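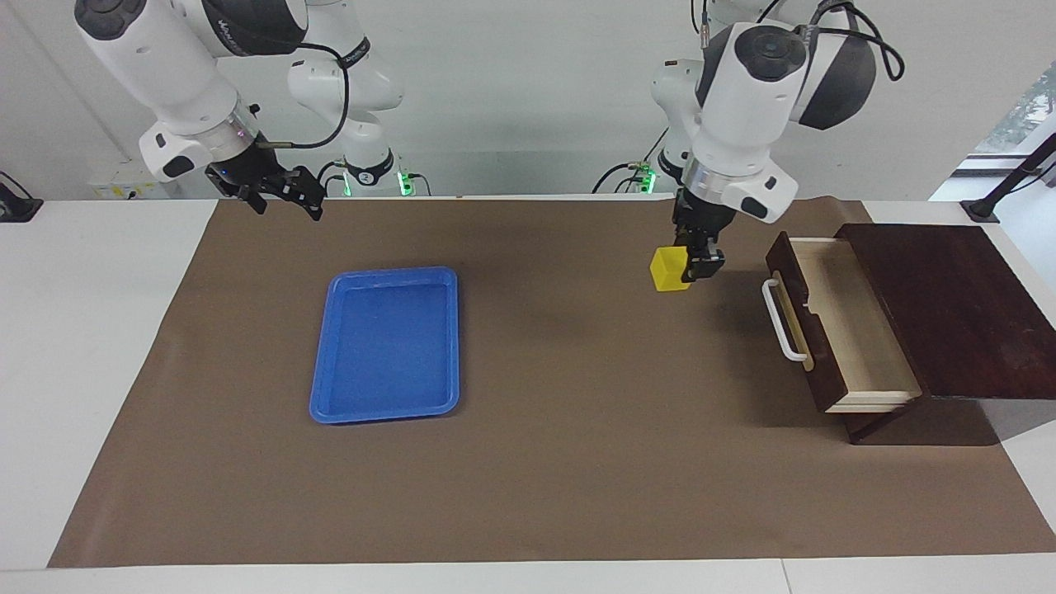 글쓴이 느린포션

Zamholm 낚시로 수리비 벌기, 처음부터 따라 하기

지난번에 채집 글 올렸더니 댓글에 낚시 얘기 좀 해 달라는 분들이 꽤 계시더라고요. 저도 Zamholm에서 낚시는 한참 안 건드리다가, 2023년 10월 패치로 어획물 상점가가 바뀐 뒤에 다시 잡았어요. 그런데 이게 생각보다 재밌습니다! 던전 매칭 기다리면서 하기에 딱 좋고, 장비 수리비 정도는 금방 나와요.

준비물

낚싯대는 Hultham 부두에 있는 잡화 상인한테 사시면 됩니다. 제일 싼 걸로요. 처음부터 경매장에서 좋은 낚싯대 사시는 분들 계신데, 숙련도가 안 되면 착용 자체가 안 되니까 꼭 요구 숙련도부터 보고 사세요. (제가 그렇게 날린 돈이 거의 1000골드예요. 귀속이라 되팔지도 못합니다...)

미끼는 기본 지렁이 한 묶음이면 충분하고, 가방은 두 줄 정도 비워 두세요. 물고기는 종류마다 따로 칸을 먹는 데다 잡동사니도 같이 올라와서 가방이 정말 빨리 찹니다.

단축키부터 바꾸세요

기본 설정은 던지기와 채기가 다른 키에 있는데, 이대로 하면 손이 꼬여요. 설정 > 조작 > 생활 기술로 들어가서 '상황에 맞춰 한 키로 실행'을 켜 주세요. 그다음 그 키를 손 편한 데로 옮기면 됩니다. 저는 스페이스바를 쓰는데, 그러려면 점프를 다른 데로 빼야 해요. 패드 쓰시는 분들은 그냥 두셔도 괜찮고요.

같은 메뉴 아래쪽에 찌 소리 크기도 따로 있어요. 이건 끝까지 올리고 배경음악은 좀 줄이세요. 찌는 눈으로 보는 것보다 소리로 듣는 게 훨씬 편합니다. 비 오는 지역에서는 물결 때문에 찌가 잘 안 보이거든요.

실제로 낚아 보기

1. Hultham 부두 끝, 등대 쪽 난간 앞에 섭니다. 안쪽은 사람이 많아서 찌가 겹쳐 보여요.

2. 카메라를 살짝 위에서 내려다보게 돌리고 던집니다. 멀리 던질 필요는 없어요. 부두에서는 거리에 따라 나오는 물고기가 달라지지 않아요.

3. 찌가 톡톡 건드려질 때는 그냥 두세요. 여기서 누르면 미끼만 없어집니다. 쑥 잠기면서 퐁당 소리가 날 때 한 번 누르면 됩니다.

4. 힘겨루기 막대가 뜨면 꾹 누르지 말고 짧게 끊어서 누릅니다. 막대가 빨개지면 손을 떼고, 노란색으로 돌아오면 다시 누르세요. 처음엔 줄을 많이 끊어 먹는데 낚싯대 내구도는 안 닳으니까 마음 편하게 연습하셔도 돼요.

5. 가방이 차면 부두 창고지기한테 맡기고 계속합니다.

언제 자리를 옮기나

부두에서는 숙련도 186까지 올리고 옮기시는 걸 추천해요. 이때부터 Faniro 호수의 은빛 송어를 제대로 잡을 수 있습니다. 더 일찍 가도 던질 수는 있는데, 힘겨루기 막대가 너무 빨리 움직여서 스트레스만 받아요. 저는 성격이 급해서 먼저 갔다가 조용히 부두로 돌아왔습니다 ㅠㅠ

호수로 가는 길은 Hultham 북문에서 마차를 타는 게 제일 빨라요. 걸어가면 중간에 멧돼지 떼를 만나는데, 낚싯대 든 채로 맞으면 좀 서러워요. 호수에 도착하면 남쪽 갈대밭 옆에 자리를 잡으세요. 몬스터가 안 오는 구간이라 잠깐 물 뜨러 다녀와도 됩니다.

파는 법

작은 물고기는 그냥 상점에 넘기시고, 은빛 송어는 경매장에 올리세요. 올릴 때 한꺼번에 큰 묶음으로 올리면 잘 안 팔려요. 요리 재료로 사 가는 분들이 대부분이라 작은 묶음이 훨씬 빨리 나갑니다. 등록 기간은 2일로 잡으시고요. 더 길게 하면 수수료가 붙어서 아깝더라고요.

그리고 가끔 올라오는 녹슨 열쇠는 버리지 마세요! 상점가가 없어서 쓰레기처럼 보이는데 Tseng 동굴 안쪽 상자를 여는 데 쓰입니다. 상자에서 뭐가 나오는지는 저도 아직 다 못 봤어요. 모자는 하나 건졌는데 꽤 귀엽습니다.

11월에 낚시 대회가 열린다고 해서 요즘 미끼를 모으고 있어요. 대회용 미끼 만드는 법은 재료 좀 더 써 보고 따로 올릴게요. 막히는 부분은 댓글로 남겨 주시면 아는 데까지 답해 드리겠습니다.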